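Ticket 2116 – Right arm stops short of target on kitchen cell
Project: Endale
Cell: two-arm kitchen counter, simulated
Opened by: Telmo Arroyo
Assigned to: Liv Engström
Priority: normal
Status: closed

Summary

After the July update to the Nolitz scene package, the right arm stops short when it is sent to anything on or near the cutting board. The hand comes down beside the item and the close command runs with nothing between the fingers. The left arm reaches its targets as before. No collision is logged, and the controller reports the move as complete.

What I tried before opening this

Restarted the sim and loaded the scene fresh. Same result.
Swapped the task script for the old one. Same result.
Ran the left arm through the same script, mirrored. It was fine.
Lowered the approach speed on the right arm. It stops in the same place, only later.

The offset looks constant. I measured 16 mm at the wrist on every run I checked, always toward the right side of the counter. The arm was holding over the board when I paused it, with the pepper and the halved fruit both still lying there.

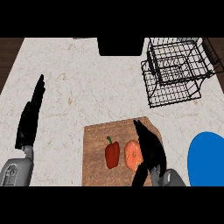
Liv Engström: Thanks, the constant offset helps. If it were the path planner I would expect it to change with the approach direction. Please send me the base transform for each arm and the hand calibration file that loads at start. Also check whether the startup log has a line saying the calibration was skipped. Leave the rack and the board where they are for now so we are both looking at the same layout.

Telmo Arroyo: Both transforms attached. They match the cell drawing. The startup log does have a warning, line 491: "right hand tool offset not found, using default." I had missed it because the log window only keeps the last page.

Liv Engström: That is the cause, or most of it. The update renamed the folder where tool offsets are kept. The left arm has its own copy inside the scene file, so it never noticed. The right arm looks in the old folder, finds nothing and falls back to the default offset, which belongs to the shorter hand.

Fix

1. Close the sim. The offsets are only read at startup.
2. Copy the right hand offset file from the old folder to the new one. Don't edit it.
3. In the cell settings, point the right arm at the new folder. The entry for the left arm stays as it is.
4. Start the sim and read the log from the top. The line 491 warning should be gone.
5. Jog the right hand to the reference point and compare the position readout with the cell drawing. Anything under 1 mm is fine.
6. Run a single grasp on the apple with the left arm parked out to the side. Pause with the hand closed and look at the contact from above – a fingertip should be on top of the fruit and the thumb on the near side.
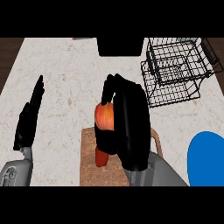 7. If step 6 looks right, run the full test set of 40 grasps and attach the result file to this ticket.

Telmo Arroyo: Steps 1 to 7 done. Readout at the reference point is within limits and the warning no longer shows. Full set finished with no short stops. Result file attached.

One thing left over. Abenezer Alemneh has the same package on the Flarar cell and is still on the old folder name. I have sent him this ticket number.

Liv Engström: Good. I have asked for the missing offset to be an error at startup so the arm won't move on a default. That is a separate request and doesn't need to hold this one open. Closing.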